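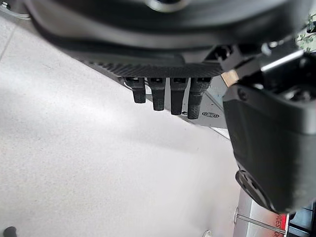
Lorraine Tipoki replied:
nope, don't buy it. Friesen skipped the March debate because he was losing, period

holst_34:
Ok but he was down 700 votes last time and still made the runoff! I'd skip it too (and I can't stand the guy)

Jocelyn Dufour:
So voters get zero answers on the transit tax? My ward had 475 people sign up for seats.

holst_34:
fair, but Vachon dodged the same question twice

Lorraine Tipoki:
She at least showed up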